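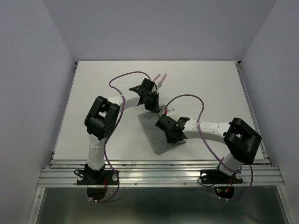
The towel man of Koltville

9 August 2020

Syahrul Sutanto talks fast and folds while he talks. I got through the side door of Partanen, his laundry on the low end of Koltville, and he had a stack going before I'd found a chair. No office. There used to be one, he says, but the shelving won.

Partanen does kitchen linen for restaurants. Side towels, napkins, aprons, the long bar runners nobody looks at. Some hotel sheets, which he doesn't like. "Sheets are big and boring," he says. "A side towel has had a life. You pick it up and you know what they had on special."

He bought the place off a family who had run it for 21 years and wanted to be near their grandchildren. Kept the name. Kept the boiler too, and regrets the boiler.

I wanted to talk about towels mostly. How you get them clean, why mine at home smell, whether any of the stuff people put in the wash does anything. We got there in the end.

Starting out

He grew up over a noodle shop his mother ran. Linen was his job from the time he could reach the line. "She had two buckets. One for greasy, one for not greasy. If I mixed them I heard about it for a week." He still sorts the same way, just with bins on wheels.

Cooking was the plan. He did four years on the line at a place called Ullow, out by the river, and was, in his words, fine. "I was a fine cook. There were three guys there who were great and I was fine. But I was the only one who cared what the towels were like. I'd come in early and go through the delivery and send half of it back. The driver hated me."

That driver later worked for him. Six years, now retired, still comes by for coffee and to complain about parking.

The towels at Ullow came back gray and stiff and they didn't soak up anything. Push the water around, that's all. He started taking a bag home at night and washing them himself, and then another cook asked him to do a bag for a friend's place, and so on. First real account was a bakery with 300 towels a week. He had one home machine. "I ruined it. Flour and water is glue! I had glue in the pump."

What goes wrong at home

Softener, first and loudest. He will not have it in the building. It coats the cotton, he says, and then the cotton can't drink. People wash a towel, it feels a bit rough, they add softener, it stops soaking things up, they think it's old and they throw it out.

"It's a good towel with a raincoat on," he says. "Take the raincoat off."

How do you take it off? Hot wash with no softener and half the detergent you think you need. Then again with nothing at all in the machine, only water. If there's still suds in the second one you were using too much soap before, and you do it a third time. He told me to go home and try it, and I did. Suds. A lot of suds. Embarassing.

Second thing is leaving them. A damp towel in a heap is a bad towel by morning, and he doesn't care how good your machine is. Hang it over a door, over a chair, anything. Wash it tomorrow, fine, but let it dry first.

Third is mixing. Kitchen towels with T-shirts, kitchen towels with the dog's blanket. Grease travels. He keeps anything that's touched oil away from everything else from start to finish, and at home he has a small bin by the back door only for that.

And drying too hot. He's calmer on this one. A hot dryer won't kill a towel in a day, but lint is towel, he says. Every time you clean the screen you're holding a bit of it.

I asked about vinegar. He made a face. Doesn't mind it, doesn't use it, thinks people like it for the smell of having done something. Baking soda, same face.

Stains

He has a board on the wall with the troublemakers written up in marker. Turmeric at the top. Beet, red wine, squid ink, machine oil from the slicers, and down at the bottom, underlined, blue pen.

"Chefs put a pen in the apron. The apron comes to me. The pen comes to me." He's lost whole loads. One pen, one load of white napkins for a wedding, and a drive across the county at five in the morning to borrow napkins from a competitor. Who lent them. He still sends her a cake in August.

For turmeric he says sun. Wash as normal and put it outside wet, and the yellow goes on its own in a day or two. It feels like cheating. For wine, cold water right away and leave it alone, don't rub. Rubbing is how a spot becomes a patch. For grease, plain dish soap worked in with a thumb before it goes anywhere near water.

For blue pen? "Dye the napkin blue."

Why so many of them are gray now

A lot of the restaurants have gone over to gray, he says, and charcoal, and a sort of oatmeal. It started with the napkins and moved into the kitchen. He was against it at first. White tells you the truth. You can bleach it, you can boil it, and when it's done it's done and you can see that.

But the gray ones last longer in service. Not in wear — the cotton's the same — people just don't pull them for a faint mark. He ran the numbers for one of his accounts, a seafood place with a big dining room, and they'd been throwing out 419 white napkins a year for stains that wouldn't shift. With gray they threw out a good deal less. He wouldn't give me the second number, says the owner is touchy.

You can't bleach gray, though. So you have to be quick, and wash at the right heat, and not let it sit. "It makes you a better laundry," he says, a bit grudging. "I don't have to like it."

Omau

This is the thing he most wanted to talk about, so I'm giving it room.

Omau is his own towel. He spent two years on it, on and off, mostly off. He'd been buying side towels from whoever was cheap and they came apart at the hem. Always the hem. The middle of a towel is good for years and the edge goes in months, and then a thread gets loose and goes round the drum and ties ten other towels into a knot.

So Omau has a wide hem turned over twice and the corners stitched down in a square. Plain weave, no terry, no loops to catch on a pan handle. A bit bigger than the usual. He wanted it long enough to fold in four and still cover a hand, and he says that took eleven samples and a lot of arguing with the weaver over an inch.

First order was 2,000. They filled the hallway. His wife had to turn sideways to get to the kitchen, he says, and she brings it up still.

Does it cost more? Yes. Do the restaurants pay it? Some. The older chefs get it straight away, they pick one up and fold it and tuck it in the apron string and that's the sale. New places want the cheap ones and come round in a year. He's patient about it, or says he is. The phone rang twice while we were on this subject and he let it ring.

The last few months

Hard. Most of his accounts closed in spring and some won't be back. He went from two shifts to one, then for a while it was him and his cousin and the radio. They washed masks for neighbors and scrubs for a dental office. He doesn't want to make a big thing of it.

What's come back is different. Takeout kitchens go through side towels but no napkins at all. Patio places want everything heavier so it doesn't blow off. One account asked if he could do paper. He told them where the grocery store was, then called back to apologize.

He's started selling Omau to people at home, in small bundles out of the side door, and that's gone better then he expected. People cooking more. They come in and ask about the smell, everyone asks about the smell, and he gives them the speech about softener. Some of them argue. One man brought in his own bottle to show it said it was safe for towels.

How to fold one

Before I left he made me do it. Long side to long side, then again, then in half the short way. Press with the flat of your hand, no patting. The fold goes toward you in the stack so whoever grabs one gets one and not three. Mine leaned. He took it off the pile, shook it out, and gave it back to me to do over.

He was on the phone by then, to someone who was out of aprons.

The side door at Partanen is open mornings. Bring your own bag, he's out of bags.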